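Folding on Soft Surfaces: A Small Study of Laundry in a Shared House

Student project report, Domestic Design module
Leonardo Palumbo
Jul 18, 2020

We use cookies to remember your settings and count visits. Accept / Manage choices

Summary

This project looked at where people fold their clothes when they have no table to do it on. I kept a log of folding in the house where I lodge, which we call Uvholm after the name on the gate. The log covers 466 garments. I compared folding on a bed with folding on a board laid over the bed, and made a simple board of my own to test.

1. Background

Most writing on laundry that I found in the college library deals with washing and drying. Folding gets a paragraph at the end, and the drawings nearly always show a table or a worktop. In a student room there is usually a desk, but it is covered in books and a lamp, and the bed is the only clear flat area left. My tutor at Paltness suggested I stop reading and look at what people did in their own rooms.

I started with three questions. How long does a T-shirt take to fold on a bed? How often does it have to be done again? Does the bedding make a difference?

2. Method

Greta and I did all the folding between us. Each garment came out of the basket, was put down on the bed as it was, and was then straightened, folded and put on a pile. We noted the time with a phone and marked whether the fold had to be undone. A fold was counted as failed if the finished garment opened up when it was lifted, or if the edges were out by more than the width of two fingers.

T-shirts made up the largest group, so most of what follows is about them. Socks and underwear were left out. Bedding was left out as well, as neither of us could fold a fitted sheet in a way the other would accept.

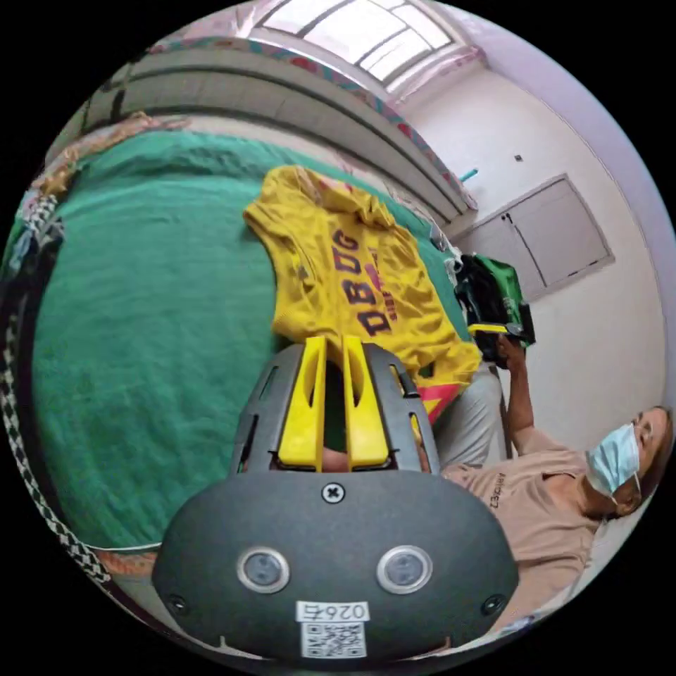
Straightening a T-shirt took longer than folding it, and this was the clearest result in the log. A shirt that lands flat needs one tug at each shoulder. One that lands crumpled has to be found first, by which I mean you look for the collar and work down from there. Large lettering helped with this. On the yellow DBUG shirt the dark block letters run down the front, so on the green sheet it was easy to tell the front of the shirt and which way it was lying, even with the fabric bunched up. Plain shirts gave no such help and were often turned over twice.

Colour mattered more than I had planned for. Dark shirts on a dark cover were slow, and the hems were hard to line up. Light shirts on a dark cover were the quickest of all. I had not set out to test this, so the numbers in each group are uneven and I have not drawn a chart from them.

3. The board

The board is a piece of hardboard 920 mm long with the corners rounded off and the edges sanded. I chose the length so that it would lie across a single bed and still stand behind the door. It took one afternoon to make, most of it sanding.

The board gave straighter edges. It also slid about — more on a smooth sheet than on a blanket — and after the first day I glued a strip of rug underlay to each end. That cured most of it. Greta did not like the board at first because she folds kneeling on the mattress, and her weight tipped it. She moved to standing beside the bed and had no further trouble.

4. Results

Failed folds were fewer on the board than on the bare bed. The time for each shirt hardly changed. What was gained in folding was lost in fetching the board and putting it away, and for a small load it was not worth getting out. We both began leaving it behind the door for anything under 20 garments.

5. Problems

Two people is a very small group. We also got better as July went on, which will have favoured the board, as it was tested second. I should have swapped between the two methods from the start. Mrs Oosthuizen, who marked the draft, pointed out that I had not recorded mattress firmness, and I have no way of adding that now.

6. Further work

I would like to try a board that folds in half, and a cloth cover in a pale colour on one side and a dark one on the other. The log sheets are in the appendix, with the crossings-out left in.

3 comments
Share this report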